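Teleop demos in a simulated kitchen: my door closings are all over the place

Posted in Learning from Demonstration > Simulation
Tags: teleoperation, kitchen tasks, wrist view, beginner

Posted by slowkettle

Hi all, long-time reader and first-time poster, so please be gentle with me! I've been recording demonstrations by remote control in a simulated kitchen for a few months now, mostly in the evenings after tea, and I've got myself into a bit of a muddle with anything that has a hinge on it. The task I'm working on is closing the microwave door, and I've also started on one with the wire rack in the oven underneath. Views from the kitchen, for anyone who likes to see what they're dealing with:

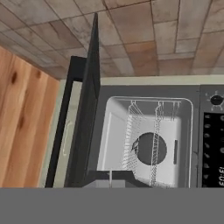
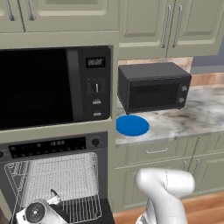
My set so far is 524 demonstrations, which I was rather proud of until I trained on them. I drive the arm with a pair of hand controllers, holding a button down to make the arm follow me and letting go when I need to shift my feet or bring my elbow back in. The trained policy gets to the door nicely enough. Then it hovers. Sometimes it hovers for ages, drifting a few centimetres one way and then the other, and sometimes it gives the door a shove from quite the wrong side and pushes it further open, which is a bit heartbreaking to watch with a cuppa in your hand.

I went back through a batch of my recordings and I have a nasty feeling I can see myself in it. I dither. I'll get near the door, let go of the button, have a think about which part of the finger I want to use, then carry on. I also haven't been at all consistent. Some nights I swept the door round with the back of the gripper, other nights I pushed near the outer edge with the fingertips, and there was a spell in June when I was grabbing at it for reasons I can no longer defend.

So what I'd love to know is whether I should throw the lot out and start again, or whether some of it can be rescued. And does anybody have a good way of driving a swinging door by hand controller? I'm using Grendemis to record, if it matters. Thanks so much in advance, and sorry for the essay.

3 answers

Posted by marrowfat_pea

Oh, I feel for you, I did precisely the same thing with a dishwasher door and was sulky for a week. Please don't throw it all out!

The hovering is very likely your pauses. Every time you let go of the button the arm sits still while the recorder keeps writing, so the policy sees a great pile of samples that say "when you're near the door, do nothing". If it only looks at the current view and arm position, it has no way of knowing your thinking time is over. Have a look in your recorder for a setting that stops logging while the button is up. For the demonstrations you already have, you can go through and drop the stretches where the commanded motion is close to nil, but be a bit careful about it. Keep the short stops that are part of the job, like the moment a gripper is closing on something, or you'll have a different problem with your rack task. If your policy takes in a history of past steps, check that your trimming hasn't left odd jumps in the timing as well.

The wrong-side shove sounds to me like your mixture of methods. Several ways of doing one thing can be fine if the model is built to cope with it, but a plain regression one tends to average them, and the average of "go round the outside" and "go in at the edge" can be a spot that's no use at all. I'd sort your demonstrations into piles by method, pick the biggest tidy pile, and train on that alone before recording anything new. It's a dull afternoon with the fast-forward on, but you'll learn an awful lot about your own habits.

As for the driving, what helped me was to stop thinking about the gripper and think about the hinge. Your hand has to travel on an arc, and most of us push in a straight line, so the finger slides along the door and slips off. Before each take I trace the curve in the air with the controller, button up, and I set my feet so I can finish the whole swing in one go. I look silly. It works a treat. Start contact well away from the hinge, where you've got the leverage, and slow down for the last little bit so you aren't slamming it.

I'd record 40 clean ones that way, with the door starting at different angles and the robot standing in slightly different places, and train on those by themselves as a comparison. You may find the little set beats the big one, in which case you know where to put your evenings.

Posted by Hob and Hinge

Just get more data. We went to a couple of thousand on our drawer task and the problem went away.

Posted by tilly_at_the_bench

I agree with nearly everything marrowfat_pea has said, and I'd only be wary of the "more data" suggestion above, as more dithering would give you a very well-trained ditherer.

A couple of small things to add. Check what your cameras can see at the moment of contact. With a wrist view, the arm or gripper can cover a good slice of the picture just when you need it, and if you were steering by a big room view on your monitor that the policy never gets, you were acting on information it hasn't got. I drove for ages with a lovely free-floating camera before it dawned on me. Now I make myself drive with only the views the policy will have, and my demonstrations are slower and uglier, but they train better.

Also, turn down the motion scaling on your controllers for the contact part, if Grendemis lets you. I come from Tomier, where it's a slider, and I leave mine at 47 per cent for anything with a hinge. Changing it halfway through a take takes a bit of practice, so do a few throwaway runs first and don't save them.

And take breaks! My demonstrations after 2 hours of driving are rubbish, every one of them, and I can pick them out of a set without looking at the times. Let us know how you get on with the oven rack, I've been putting that one off myself.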